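# Plancha de vapor vertical Flekent: mi opinión después de unos meses

La compré en junio, cuando se me murió la plancha de toda la vida justo antes de la boda de una prima (con el vestido ya colgado en la puerta y yo al borde del llanto). Me costó 84 euros en la tienda de Pilthorpe, envío incluido, y desde entonces la he usado casi a diario. Así que ya puedo hablar con algo de conocimiento de causa!

Lo primero: es una plancha de vapor vertical, de las de mano, con el depósito pegado al mango. El depósito pequeño da para tres camisas si no te entretienes con los cuellos. Yo me entretengo muchísimo con los cuellos, así que me da para dos y media, y la última la termino rellenando en el fregadero con una jarrita medidora que venía en la caja y que gotea por donde no debe.

Calienta rápido, eso sí. La enchufo, preparo el café y cuando vuelvo ya está la luz fija. El vapor sale con fuerza y en viscosa y algodón fino hace maravillas: vestidos, blusas, las camisetas de mi hijo, incluso las cortinas del salón sin descolgarlas. Con el lino la cosa cambia... le pasas tres veces, parece que ha quedado bien, te das la vuelta y sigue arrugado. Para el lino saco todavía la tabla y una Levchenko viejísima de mi madre, que pesa como un muerto.

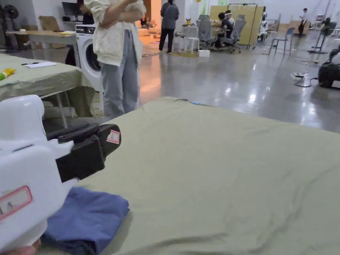 ¿Sirve para planchar en horizontal, sobre una mesa?

Para retoques rápidos en prendas finas, y poniendo una tela gruesa debajo; si la inclinas demasiado escupe agua, y los pliegues del pantalón no los marca ni rezando.

Otra cosa que me preguntan mucho es el ruido. Hace un zumbido al bombear, parecido al de una cafetera, y a las siete de la mañana con la puerta abierta se oye en toda la casa. Mi vecina Solomiia Harasym tiene la de Urnitz, que es más silenciosa, pero pesa más y el cable es ridículo de corto. Nos las cambiamos una semana para comparar y cada una volvió contentísima a la suya - supongo que es cuestión de acostumbrarse.

Lo que menos me gusta es la cal. En mi zona el agua es durísima y a las pocas semanas empezaron a salir motitas blancas en la ropa oscura. Desde que uso agua destilada no ha vuelto a pasar, pero es un gasto más y un trasto más debajo del fregadero. El manual recomienda descalcificar cada 100 usos; yo lo hago cuando me acuerdo.

El cepillo para tejidos gruesos se sale con mirarlo. Lo tengo sujeto con una goma del pelo y así va bien. El guante protector, en cambio, úsalo siempre, que el vapor quema de verdad y yo tengo la marca en el pulgar para demostrarlo.

¿La volvería a comprar? Por ese precio sí, si lo tuyo son camisas y vestidos. Si planchas sábanas o mucho lino, guarda el dinero para un centro de planchado. Le pongo un cuatro sobre 5, y el punto que le falta es por el dichoso cepillo.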